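# Kumik hand-held gripper: setup, care and repair FAQ

Applies to the Kumik two-finger hand-held gripper, used singly or in pairs. Questions are grouped by the order in which they tend to come up: first setup, then daily checks, then pads, joints and the tracking side. Part names follow the Stustura parts sheet that comes in the lid of the case.

## Setup

**What do I need on the bench before I start?**

A 2 mm hex key, a small flat screwdriver, lint-free wipes, isopropyl alcohol at 70 percent, a feeler gauge set and the printed zero card. Thread locker is only needed if you are opening the linkage. Use the low-strength grade. The high-strength grade has to be heated to release, and the finger arms should not be heated.

**Which way round do the finger pads go?**

The two small holes go toward the upper edge of the pad and the rubbery face goes inward. Left and right pads are not interchangeable. If a pad seats with a visible gap on one side, it is on the wrong arm.

**How do I set the zero position?**

1. Put the zero card between the pads.
2. Close the handle until both pads touch the card along their full height.
3. Hold it there and press the zero button for 2 seconds.
4. Open fully, close again without the card, and read the width on the display.

The reading without the card should be the negative of the card thickness. If it wanders between tries, check the pads for dirt before touching anything else. A wandering zero that survives cleaning points to a joint.

**Do I have to set the zero again after changing pads?**

Yes, every time, even when the new pads come from the same bag.

**Can two grippers share one setup file?**

No. Each unit has its own linkage offset, stored under its serial number. Loading the file from the other hand will run without an error message and give a width that is off over the whole range. Mark the handles L and R with paint pen. Tape leaves residue where the palm sits.

## Daily checks

**What is the shortest useful check?**

Open and close each gripper 20 times at a steady pace with nothing in the pads. Feel for a catch near the closed end. Then grip a known object, hold it just clear of the table, and turn the wrist slowly through the range you expect to use. The object should stay where it was put. If it creeps, go to the section on pads.

**What makes a good test object?**

Something with flat faces, square corners, low weight and a slick surface. Slick matters most. A raw cardboard box will hold in pads that are due for replacement and tells you nothing. Film-wrapped packs are a harder test and a better one. Keep the same item for the whole week so that the result can be compared from one shift to the next.

Grip it across two faces that you can reach at an angle, and note where each pad lands. A pad that meets the object only along one edge will dent cardboard and slip on film.

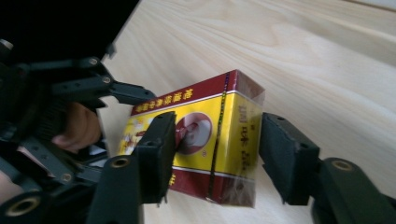
Beca Gape

The cigarette pack in this test is still in its cellophane and is held at a tilt, with one pad against the front face and the other against the end. Contact on the end is the one to watch. Film tends to bulge at the corners, and a pad that sits on a bulge is holding film, with the carton free to shift under it.

If the pack slides, wipe both pads and repeat before you write anything down. If it slides again with clean pads, try a fresh pack. Film that has been handled for a long time picks up skin oil and grips differently from new film.

**Can I run the check with both grippers close together?**

You can, and you should do it at least once per shift if the work involves passing objects from hand to hand. Bring the second gripper in from the side with its fingers open. Look for contact between the finger tips of one unit and the arms of the other. Light contact does no harm to the plates, but a pointed tip can lift the edge of a pad, and a lifted edge will peel within the day.

**The object leaves a smear on the pads. Is that a problem?**

Ink and wax from printed packaging build up into a shiny layer. Wipe it off when you see it. Do not scrape with a blade.

## Pads

**How often should pads be changed?**

Every 3000 cycles, or sooner if any of these are present:

- a polished patch that stays shiny after cleaning
- a cut deep enough to catch a fingernail
- an edge lifting from the block
- one pad visibly thinner than its partner

Change pads in pairs. A new pad opposite a worn one moves the center of the grip and the zero will not come out right.

**What can I clean them with?**

The 70 percent alcohol wipes. Let the pads dry in the open position before gripping anything. Acetone softens the rubbery layer. Glass cleaner leaves a film, and so do most hand wipes.

**We were given Griffiths pads. Do they fit?**

They bolt on, but the block is deeper, and the fingers then meet before the handle reaches its stop. If you must use them, set the zero with them in place and treat the lowest part of the width range as unusable. Return to the standard pads when you have them.

**Why does a pad squeak?**

Usually dust between the block and the arm. Take the pad off, wipe both faces and refit. A squeak that comes with each stroke of the handle, with or without an object, is coming from a bushing.

## Joints and linkage

**Do the brass bushings need oil?**

No. They run dry. Oil collects dust and turns into a paste that wears the bore. If someone has already oiled them, open the joint, wipe the bushing and the bore with alcohol, and put it back together dry.

**How do I tell a worn bushing from a loose screw?**

Hold the handle still and move the finger arm from side to side at the tip. Watch the gold ring at the joint. If the ring moves with the arm and the screw head stays put, the bushing is loose in its plate. If the ring stays still and the arm moves over it, the bore is worn. If everything moves, tighten the screw and start again.

**How tight should the linkage screws be?**

Turn until the joint just begins to bind, then back off until the arm drops under its own weight. Over-tightening is the most common fault on units that come back for repair. It gives a stiff handle, a late return and, after a while, a bowed plate.

Check both linkages by the same method. Matching the position of the screw heads by eye does not work, as the threads do not start at the same point.

**How do I replace a bushing?**

1. Remove the pad on that side and put it in a clean bag.
2. Take out the joint screw. Note the order of the washers.
3. Support the plate on a flat block with a hole in it and press the old bushing out from the thinner side.
4. Clean the bore. Do not file it.
5. Press the new bushing in until it is flush. It must go in square. If it tilts, take it out and discard it.
6. Refit the arm, washers and screw. Use one small drop of thread locker on the screw only.
7. Leave the unit overnight, then refit the pad and set the zero.

A hand press is fine. A vise also works if the jaws are parallel and covered. Do not use a hammer.

**The handle closes but one finger lags. What is wrong?**

Look at the return spring first, then at the screw on the lagging side. If both are in order, take the pad off and look for a bent tab at its bottom edge. A bent tab can rub on the arm and hold it back. Replace the pad. Straightened tabs bend again.

## Camera and tracking

**The camera sees the fingers but the width reading drops out.**

Clean the lens cover, then check that the pads are black on all sides that face the camera. Bare patches throw glare and the tracker loses the edge. Strong light from one side can do the same on a pale table. Move the lamp or turn the bench before changing any setting.

**Does sleeve color matter?**

To the tracker, hardly at all. Loose cuffs do matter, as they can catch in the linkage at the lower end of the handle. Close them or roll them above the wrist.

**Do shiny objects upset the reading?**

They can. Clear film gives small bright points that shift as the object turns. Width is read from the fingers, so the value stays good, but the grip detection may flicker. Raise the hold time one step in the Prulidine software under Gripper > Contact. Write the change on the bench sheet so that the next shift does not chase it as a fault.

## Storage and return

**How should the grippers be put away?**

Open, with the pads not touching anything. Pads left clamped overnight take a set, and the next morning's zero will be off until they relax. The case has cutouts for the open position only. If the lid does not shut, a handle is still closed.

**What goes in the box when I send one back?**

The gripper, its setup file on a card, the pads that were on it when the fault appeared, and a note with the cycle count and the result of the last test grip. Do not clean the pads. Dirt on the face shows where the contact was.

Repaired units come back without pads and without a stored zero. Fit a new pair and run the setup section from the top.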